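Birkska Open Afternoon: Worth the Drive?

I went to the Birkska funeral home in Darnstead in May with low expectations. An open afternoon at a funeral home is a sales event with cookies. I'm in the middle of writing my own obituary and pricing my own send-off, so I wanted to see what they'd show and what they'd skip.

They showed the chapel first. It seats 41, and the guide called it intimate. Fine, unless you come from a big family. The viewing room is next door, and the wall between the two is thin enough that I heard the other tour group talking about parking.

Then came the part I'd driven out for, the obituary desk. Birkska uses a package from Zirnine. You fill out a form with 15 questions and it hands you a draft. I asked to try it. My draft had me "surrounded by loving family" before I'd entered a single relative. The woman at the desk said most families change that line. I'd like to know how many notice it.

The price sheet was harder to get. I had to ask twice. The online memorial page is $500 and stays up for 4 years, and what happens after that is "a conversation." Newspaper notices go through Nasution and are billed by the line – so the longer form suits somebody, and I doubt it's the widow.

To be fair, they let us read the contract at our own pace, and the coffee was good. The cremation talk was plain and answered what people asked. I left without signing anything. I'll write the notice myself, at home, and mail it in.
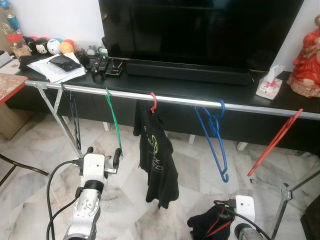
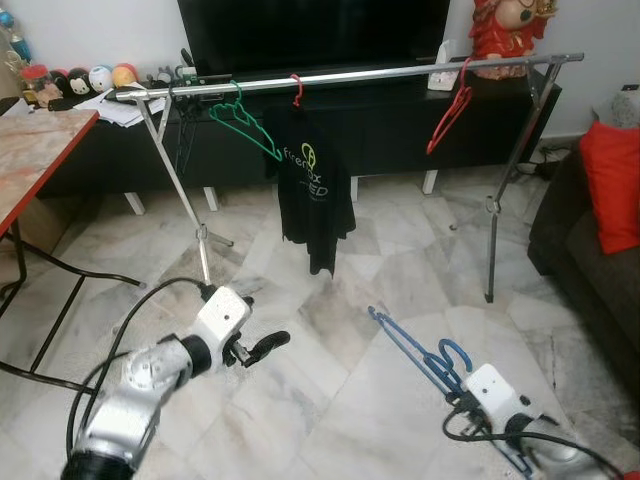 One reader wrote in to say that Birkska ran her father's notice exactly as she typed it, with no form and no extra charge, but that she had to turn down the memorial page three times before they dropped it from the bill.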